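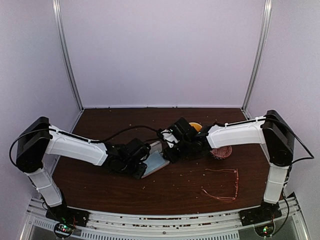
Can a robot wipe down the kitchen bench yet? Sometimes, if the bench stays put and someone else empties the sink first.

Yvonne Haworth ran the Olter trial at Birkett through August, 240 attempts at ordinary tidying jobs. Small, soft things gave the most trouble - cloths bunch up and crumbs get pushed along. A person still had to step in on 3 of the jobs every time. She wouldn't buy one for home at this stage. Her write-up is at the front desk, and the next trial covers folding tea towels.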